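軟包装の分別、4色のかごに統一　プルンベルク（Prunberg）の共同分別室

2021/6/21　地域・資源

プルンベルクの共同施設Vasiliuは、分別室で受け入れる小型の軟包装（菓子、粉末食品、紙おしぼりなどの個包装袋）について、仕分け容器を4色のプラスチックかごに統一した。運用手順は「Breso」の名称でまとめられ、館内の掲示と利用者向けの配布資料が差し替えられている。容器の選定と手順書の作成はDedbyが担当した。

対象となるのは、中身を使い切った小袋と包み紙のうち、手のひらに載る程度の大きさのものである。これまでは館内の大型回収箱に他の軽量物と一緒に投入され、月末にまとめて分けられていた。この方式では袋同士が絡み、内側に残った粉や水分が別の袋に移るため、再選別の段階で資源として扱えない束が多く出ていた。1月の点検では、回収箱の底に近い層ほど不適の割合が高いという結果が報告されている。

新しい手順では、袋を大型回収箱に入れる前に、分別台の上で一度広げる。台は木目の天板をもつ既存の作業台を転用した。奥の縁に沿ってかごを並べ、手前側を袋を広げる面として空ける。かごの並びは左から赤、黒、緑、青で固定し、色の順を入れ替えないことが手順書に明記された。

各かごの区分は次のとおり。

赤　　内面が銀色の袋。蒸着フィルムおよびアルミ箔を貼り合わせたもの。
黒　　材質表示がない、または読み取れないもの。汚れが落ちないもの。
緑　　単一樹脂の透明または半透明の袋。
青　　紙を主とする包み、内側に薄い樹脂層をもつ紙袋。

袋の外側の色は区分に用いない。白地の袋は銀色の内面をもつものと紙を主とするものの両方に多く、印刷面だけを見た場合の誤りが最も多かったためという。担当のLotte Van Dijkさんは「切り口を見れば済む。表の印刷は商品の説明であって、材質の説明とは限らない」と話す。切り口が閉じたままの袋は、角を少し開いて内面を確認する。開けにくいものに刃物は使わず、黒に入れる。

袋の平らさについても基準が設けられた。丸めた状態や固く折り畳んだ状態で投入されたものは、台上でいったん開き、手のひらで押さえてから区分する。完全に平らにする必要はなく、しわや端の反りは残っていてよい。手順書では「内面が一か所以上確認でき、他の袋を包み込んでいないこと」を条件としている。入れ子になった袋、つまり大きい袋の中に小さい袋を詰めたものは、材質が同じであっても取り出して別々に扱う。

台上での配置には細かい指定がない。試行の初期には、材質ごとに台の左右へ寄せてからかごに移す方法が採られたが、寄せる作業と移す作業で同じ袋に二度触れることになり、時間が延びた。現在は広げた位置からそのままかごへ入れる。重なった袋は上のものから取る。端が台の縁にかかるものは落下しやすく、先に処理する。

1回の作業で台に広げる量は30袋を上限とした。上限を超えると重なりが増え、下になった袋の確認が抜ける。試行では、上限を設けない日と設けた日で誤区分の件数を比べ、設けた日のほうが少なかった。作業時間は袋の状態に左右されるため、目標値は定めていない。

かごの形状は色ごとに異なる。Dedbyによれば、同一形状の色違いをそろえる案もあったが、館内にあった備品を優先した。側面に縦長の隙間があるもの、小さな開口が並ぶもの、上部だけに穴の帯があるものが混在しており、通気の程度には差がある。乾燥の遅れが問題になるのは黒のかごで、汚れの残る袋が入ることを見込み、隙間の多いものを割り当てた。かごは互いに接していても間が空いていてもよいとされ、間隔の規定は置かれていない。

洗浄については、利用者側での水洗いを必須としない。粉末の付着は、袋を逆さにして軽くはたけば足りる。油分や糖分を含むものは、乾いた紙で内側を一度拭く。それでも付着が残る場合は黒に入れる。紙おしぼりの外袋は内側に湿りが残りやすく、開口部を上に向けて台上に置き、湿りがなくなったことを触って確かめてから区分する。中身の紙おしぼり本体は対象外で、可燃物の扱いとなる。

材質表示の読み取りにも注意が要る。小袋では、栄養成分などの表示が面積の大半を占め、材質の記号は端の圧着部に近い位置に小さく置かれることが多い。輸入品では記号がないものもある。読み取りに迷った場合に時間をかけず黒へ回すことが、今回の手順の前提になっている。黒に入ったものは月に一度、Dedbyが再確認し、区分できるものを戻す。戻した数と理由は記録し、表示の見落としが多い種類については掲示に追記する。

試行期間中に台を通過した袋は、およそ2,000袋であった。内訳は公表されていないが、最も多かったのは赤、次いで青の区分で、緑は想定を下回った。透明に見える袋でも、持ち上げて光に当てると層が重なっているものがあり、単一樹脂と断定できる数が限られたという。Van Dijkさんは、緑の基準を緩めれば量は増えるが、後工程での差し戻しも増えると説明した。基準の変更は予定していない。

区分後の袋は、色ごとに別の保管袋へ移し、口を絞って棚に置く。かごのまま積み重ねることは禁止されている。袋は軽く、上のかごの重みで圧縮されると内面どうしが貼り付き、取り出しに手間がかかる。保管袋には色名と日付を記入し、重量は引き渡しの際に量る。混入が見つかった保管袋は、全量を台に戻して広げ直す。

台の清掃は作業の終わりごとに行う。乾いた布で粉を集め、その後に固く絞った布で拭く。木目の天板は水分が残ると継ぎ目が傷むおそれがあり、噴霧式の洗剤は使わない。かごは週に2回、底の粉を落とす。汚れの少ない緑と青も同じ頻度とし、例外を設けない。

分別室の利用時間に変更はない。袋の持ち込みは従来どおり受付脇の回収箱で受け付け、分別台での作業に参加する場合のみ、室内の掲示で区分を確認することになっている。持ち込みの際に利用者が色別に分けておく必要はない。分けて持ち込まれた場合も、台上で広げる工程は省略しない。

対象外の品目は、電池を含む包装、薬品の袋、食品が残ったままの袋、厚紙の箱、硬質の樹脂容器である。乾燥剤と脱酸素剤の小袋は外見が対象品と似ており、誤って投入される例があった。見つけた場合は開封せず、台の脇の受け皿に置く。大型の詰め替え用パウチは従来の回収区分のままで、Bresoには含めない。

手順書の改訂は次の点検に合わせて行われる。検討事項には、青の区分における樹脂層の見分け方、黒からの戻し作業の頻度、保管袋の記入欄の書式が挙がっている。青については、端を少し裂いて繊維と膜の分かれ方を見る方法が候補とされるが、裂いた袋の小片が台に残るという指摘があり、採否は決まっていない。

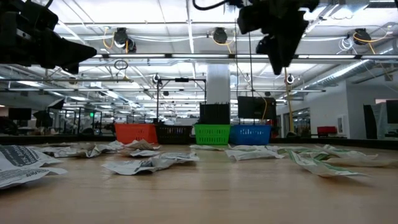
Yasir Siddiquiさんからは、青の見分けに袋を裂く方法を採るなら、小片の行き先も手順書に書いてほしいという意見が寄せられた。自宅で同じ区分を試したところ、裂いた端がかごの穴から落ち、拾い集めるほうに時間がかかったという。黒に迷わず入れてよいという方針には賛成で、戻した数の記録を掲示にも載せてもらえれば、どの袋で迷いやすいかが利用者にも分かるとしている。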